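Apuntes de la unidad 7
Servicio de bebidas en terraza: la mesa, la taza y el café embotellado
Curso de iniciación a la hostelería, Escuela Morin
Material para leer antes de la práctica

Bienvenidos otra vez. En la unidad anterior nos quedamos dentro, en la barra, con la cafetera y los platillos, y ahora toca salir. La terraza parece lo más fácil del oficio y es, en mi experiencia, el sitio donde más se equivoca la gente que empieza, y también la que lleva años. Yo trabajé bastantes temporadas en una y todavía me acuerdo de los primeros días, cargando con la bandeja demasiado llena y buscando con el pie el escalón de la puerta. Así que leed esto con calma, subrayad lo que os sirva y traed las dudas apuntadas.

1. La mesa antes del cliente

Una mesa de terraza se ensucia sola. Caen hojas, polen, polvo de la calle, alguna gota de la noche anterior, y los tableros oscuros, que son muy sufridos con las manchas de café, enseñan en cambio el polvo claro y las huellas de los dedos en cuanto les da la luz de lado. Por eso repasamos el tablero siempre, aunque la mesa no se haya ocupado en toda la mañana.

El orden que usamos en el curso es este: primero se retira lo que haya encima, después se pasa la bayeta húmeda desde el fondo hacia el borde más cercano a nosotros, recogiendo la suciedad con la otra mano o con una bandeja pequeña, y por último se seca. Lo de secar se olvida muchísimo. Una taza puesta sobre un tablero mojado deja un cerco, y si el cliente apoya la manga se la lleva empapada.

Comprobad también si la mesa cojea. Se apoya la palma en una esquina y luego en la contraria, sin hacer fuerza. Si baila, se gira un poco hasta encontrarle el asiento; la servilleta doblada debajo de la pata la dejamos para casos desesperados (y luego hay que acordarse de quitarla, que en el suelo queda muy feo).

2. La taza grande

Para la terraza preferimos la taza grande de cerámica blanca, la de asa cerrada. Pesa, y al aire libre el peso se agradece. El interior claro tiene además una ventaja para nosotros: enseña enseguida si la pieza está bien lavada. Antes de sacarla se mira por dentro, con la boca hacia la luz, buscando sobre todo el anillo pardo que deja el café con leche cuando se seca, y se pasa un dedo limpio por el borde exterior de la base, donde los desconchones pequeños rayan las mesas.

La taza se coge por el asa o por la parte baja del cuerpo. Nunca por el borde, nunca metiendo los dedos dentro para llevar dos a la vez. Ya sé que se ve en muchos sitios. Aquí no.

Al dejarla en la mesa, el asa queda hacia la mano derecha del cliente, ligeramente girada hacia él. Si veis que es zurdo, se la ponéis al otro lado sin decir nada; es un detalle pequeño y la gente lo nota. Dejad un palmo libre entre la taza y el canto de la mesa, y un poco más si hay niños o perros.

3. El café embotellado

Cada vez se pide más, sobre todo cuando aprieta el sol: botella pequeña, café con leche ya preparado, tapón de rosca. En Fedmont, la cafetería donde hacemos las prácticas, se sirve a menudo y en febrero decidimos darle su propio apartado en el programa, porque los alumnos lo trataban como un refresco cualquiera y tiene sus cosas.

La conservación se consulta en la etiqueta de cada producto. Hay cafés embotellados que se guardan a temperatura ambiente mientras están cerrados y otros que necesitan frío desde el principio, y por fuera se parecen mucho. Ante la duda, a la nevera y se pregunta al responsable. En la hoja de control que nos facilitó Naden hay una casilla para anotar la fecha de entrada y otra para la de caducidad: rellenad las dos, con letra que se entienda.

Cuando la botella es transparente, aprovechadlo. Mirad el color a contraluz, a la altura de los hombros, por encima de la etiqueta. Si la bebida se ha separado en capas no quiere decir necesariamente que esté mala, hay muchas que se asientan y piden que se agiten, y así suele indicarlo el envase. Si aparecen grumos, si el tapón está abombado o si el precinto ha cedido, se aparta y no se sirve.

Para llevarla a la mesa, la botella va de pie en la bandeja, cerrada, cerca de la taza pero sin tocarla. Se coloca con la etiqueta mirando al cliente, para que pueda leer lo que ha pedido antes de que la abramos. Entonces se pregunta: ¿se lo abro? Hay quien prefiere hacerlo, y hay quien se la va a llevar al trabajo y no quiere que se la abran de ninguna manera.
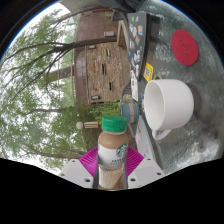
Si nos pide que sirvamos nosotros, se agita la botella cerrada con suavidad, dos o tres vueltas de muñeca, y se desenrosca el tapón sujetando el cuerpo con firmeza por debajo de los hombros. El tapón se deja boca arriba junto a la botella. Se vierte despacio, con el cuello cerca de la boca de la taza pero sin apoyarlo, y se para antes de llenarla: con hielo, hasta 3 cubitos, se ponen primero y se vierte después. Lo que sobre se queda en la botella, cerrada, al alcance del cliente.

4. Recoger

Se recoge cuando el cliente se ha levantado o cuando lo pide, y en el caso de la botella conviene preguntar siempre, porque con la etiqueta alrededor cuesta ver si queda un trago. La taza va al centro de la bandeja, la botella a su lado y las servilletas usadas nunca dentro de la taza - el papel mojado se pega al fondo y luego hay que rascarlo.

Los envases vacíos se llevan al cubo que les toca, que depende del material y del municipio. Los tapones van en la caja de Esosetti que está junto a la puerta del almacén.

Para la práctica

Traed delantal, una bayeta limpia y el pelo recogido. Trabajaremos por parejas, una persona sentada y otra sirviendo, y después se cambia. Repasad también la página 63 del manual, la de las bandejas, y anotad en qué momento del servicio os sentís más torpes, que empezaremos por ahí.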